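Irnel Study Nook
Print | E-mail

A desk with walls, for anyone who has tried to read next to a person eating chips. Natasach builds the Irnel in pale wood grain, with tall side panels and two shelves for the things you swear you will put away.
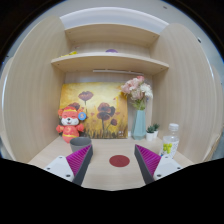 Irnel nook with light strip under the lower shelf. Poppies and plush toy not included.

The desktop stays free for work – or for whatever lands there by November. Item no. 1555.
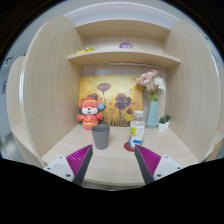
Room for a large painting against the back wall.

Ships flat in 2 boxes. Patience sold separately.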